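Forum: Family Notices and Obituary Records
Topic: Length limit for memorial notices

m_varghese
Posted 13 April 2019
Members are advised that memorial notices will be limited to 2,000 characters beginning in May. Notices already on file will remain as published.

a.texier
I must object. The notice for my uncle in Mathew ran to 4,000, and the list of surviving relatives took up half of it.

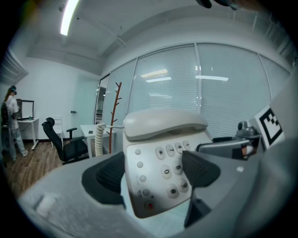

Relatives should not be left out to meet a limit.

KThampi
I support the limit. The Grunov register has 1,018 notices, and the long ones are seldom read to the end.

a.texier
They are read by the family, Mr. Thampi.

m_varghese
Lists of survivors may be filed as a separate entry. Please send requests to Mr. Rajan.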